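Kitchen Helpers Wanted, Talpur House

Trovent is looking for part-time kitchen helpers at Talpur House, 103 Bonow Street. The job is washing, drying and putting away dishes after lunch, wiping down counters and keeping the sink clean. Shifts run 20 hours a week.
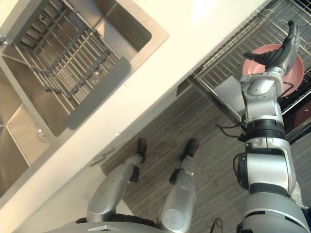

Trovent Staff

Bowls and plates go in the wire dish rack. The gray roll-up rack stays over the sink and gets rinsed at the end of each shift. No experience needed. You must be able to stand for long periods.

Apply at the front desk by 9/14/19.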